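Lander Street Repair Library: Progress Report to the Grasso Fund
Second reporting period, submitted 2023-10-31
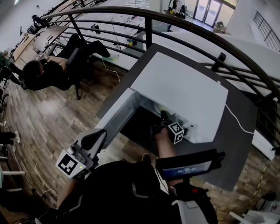
What has the grant paid for so far?

Mostly tools, rent and training. The largest share went to stocking the lending shelves, the next largest to the upstairs rent through the end of the year, and what was left covered the evening classes and a good label maker, which we use constantly.

Loans and members

We have had a wonderful summer. Since opening in June the library has made 2185 loans to 463 members, well past what we hoped for when we wrote the application. Drills went out more than anything else, as every tool library in the country probably could have told us, but the runner-up was a surprise: the carpet cleaner. We bought one, put it on the shelf on a Saturday, and by the following week it had a waiting list long enough that we bought a second. Both are still booked most weekends.

Members tell us they are borrowing things they would never have bought. One family laid a whole patio with our plate compactor and sent us a thank-you card with a drawing of it. A renter on Brundik Avenue borrowed the same stud finder four times, and we finally talked her through hanging the shelf over the phone. It was a great afternoon.

Late returns are running higher than we'd like. Reminder texts help with short loans and do very little for long ones, so from next month the two-week loans will get a phone call on day ten. We don't charge late fees and would like to keep it that way.

Repair nights

Repair nights are the part of the project we are happiest with. People brought in 353 broken things over the period – lamps, toasters, sewing machines, box fans, zippers on winter coats, one accordion – and a good number of them went home working. Lamps are almost always fixable. Cordless vacuums often aren't, usually on account of a battery pack glued into the body, and we've started keeping a list of models with parts we can get hold of so that members can look before they shop.

Sewing fills up first. We began with one sewing table and now run two, and there are evenings when a third would be busy the whole time. We would like to move a little money from the "small electrical parts" line to cover thread, needles and a used overlocker. The parts line is underspent and the total would not change.

Office equipment and household electronics have been slower. Paper jams, worn rollers and dried-out ink are all within reach of a patient beginner, but people tend to give up on a printer long before they think of carrying it up our stairs. We'll put out a short flyer on this after the holidays and see if it brings a few more in.

Classes

We ran the basic home electrical class and the bicycle tune-up class as planned, and added a knife and garden tool sharpening class when members kept asking for it. Total places filled came to 40. The sharpening class was the liveliest by far, and people stayed on for an hour afterward swapping advice on whetstones. The plumbing class had to be put off when the sink we use for demonstrations needed plumbing of its own. It has a new date in the winter schedule.

Space and storage

Storage is our main worry. The shelves are full, the tall tools lean in a corner where they shouldn't, and ladders live in the hallway by agreement with the tenants downstairs, who have been very patient. We have asked the landlord for the use of the ground-floor closet and expect an answer before the end of the year. If it comes through, all the garden equipment can go down there and members won't have to carry a tiller up and down the steps.

The catalog

We moved our catalog from a spreadsheet to Stomov in the second month. Members can now see what's on the shelf from home and reserve it. Getting everything entered took longer than planned – each drill bit set wanted its own record – but the phone rings much less, and Saturday mornings at the desk are a lot calmer.

Next period

We plan to reopen the plumbing class, start a children's repair hour on school vacation days, and replace the two oldest circular saws, which are safe but tired. We'd also love to have someone from the Fund visit on a repair night. Come early if you want a seat near the sewing tables.

A full list of purchases and receipts is attached separately.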